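3. Setting Up Your Tirkik Bathroom Fan Timer

You've got the fan wired and the cover on, so now comes the fun part! The Tirkik timer does a lot with three buttons, and once you've set it you can pretty much forget it's there.

Caution: Turn the power back on at the breaker only after the wall plate is screwed down tight.

1. Hold the middle button for 3 seconds. The light turns green.
2. Press the right button to pick a run time. Each press adds five minutes, up to 100.
3. Press the middle button again to save.

Note: If the light blinks red, the timer didn't save. Start over from step 1 — your old setting is still in there.

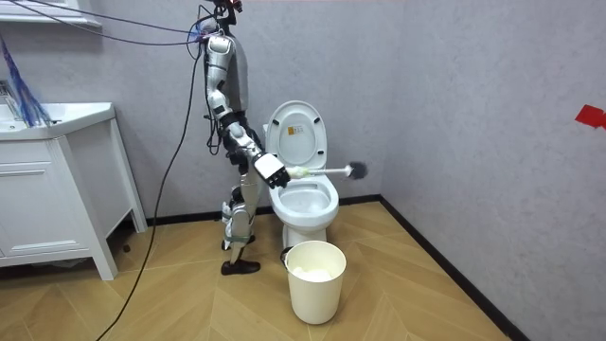
Next up is the humidity setting, and we love this one. Leave the bathroom door shut and the fan off for an hour first, so the sensor gets a fair reading of the room.

4. Hold the left and right buttons together until you hear two beeps.
5. Choose low, medium or high. Medium suits most small bathrooms (go higher if your mirror fogs up fast).
6. Wait for the long beep, then let go of everything and leave it alone for a minute.

Caution: Never spray cleaner straight at the sensor slots. Wipe them with a dry cloth.

Error code 341 means the sensor is blocked. Section 4 shows you how to clear it.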